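October, Stavine parish hall, roof and ceiling

Went over the section again with Darius. The old trusses stay where they are. New purlins go on top so the ridge comes up 80 mm and we get room for insulation without touching the tie beams. Eaves line stays the same on the street side, which the town asked for twice.

Model at 1:40 is still missing the north dormer. I cut it once from the wrong drawing (old pitch) and need to redo it. Card is nearly gone, order more. 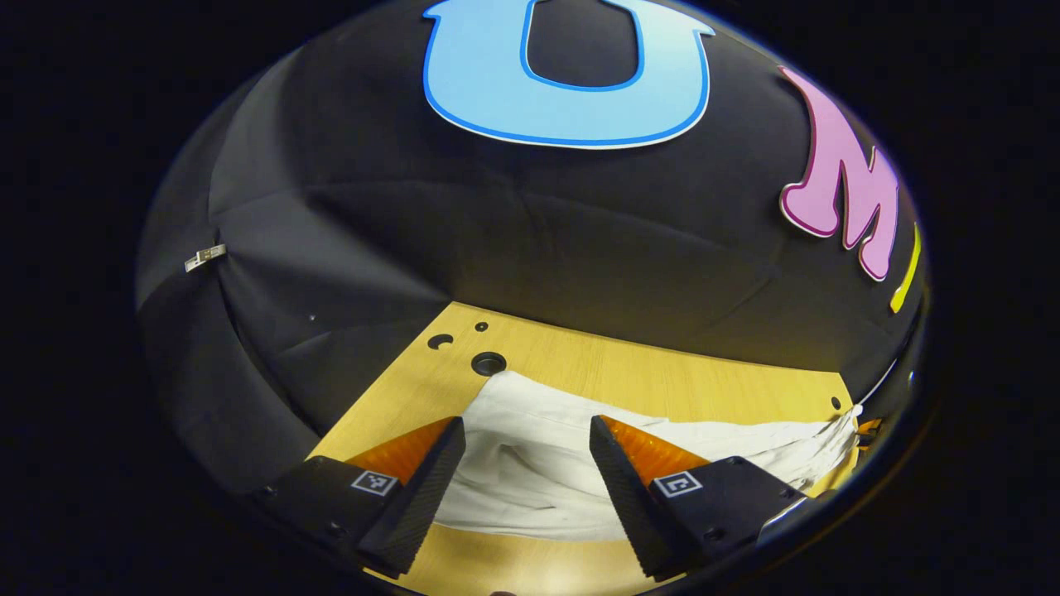

Ceiling over the hall: Zuzanna Stępień wants the slats to run lengthwise. I had them across. Lengthwise hides the joint at the folding wall, but the lights then have to sit between slats and the spacing gets tight. Will draw both at 3000 clear height and see. Głowacki can supply slats in full lengths, Kumum only short ones, so price both.

Acoustics: Starkov sent comments on the back wall. He thinks plaster alone will be too live for speech. Suggests an absorbing panel from 1000 up to the underside of the beam. Fine with me if it stops short of the window reveals. Ask him whether the curtain counts for anything.

Darius Oprea checked the stair to the gallery. Headroom is short at the top two steps. Either shift the trimmer or start the flight one tread earlier. I prefer the second, the trimmer sits right over the sacristy door.

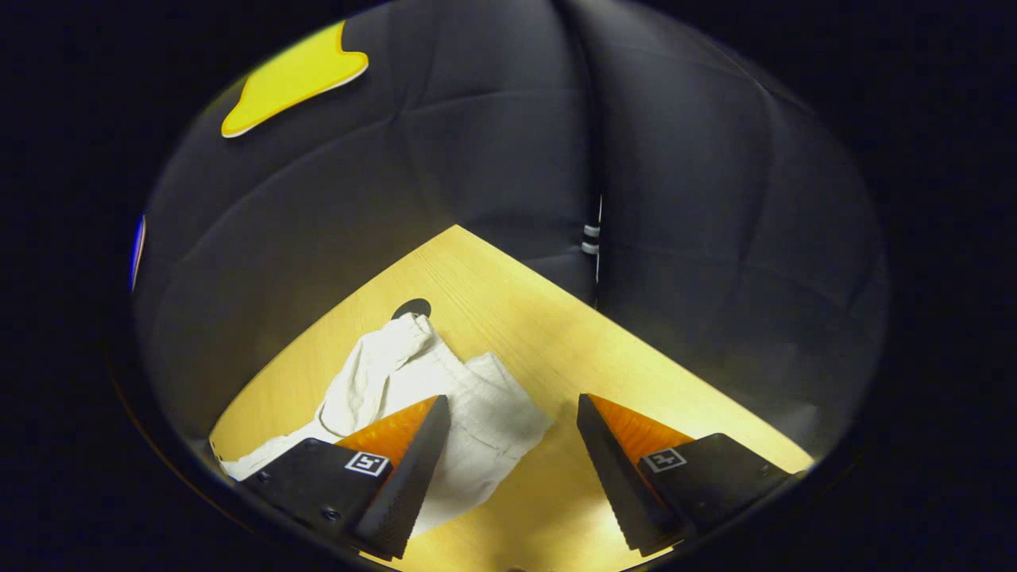 Yellow wood tabletop against dark gray quilted upholstery.

To do: dormer, slat drawings, stair section, call Głowacki before noon.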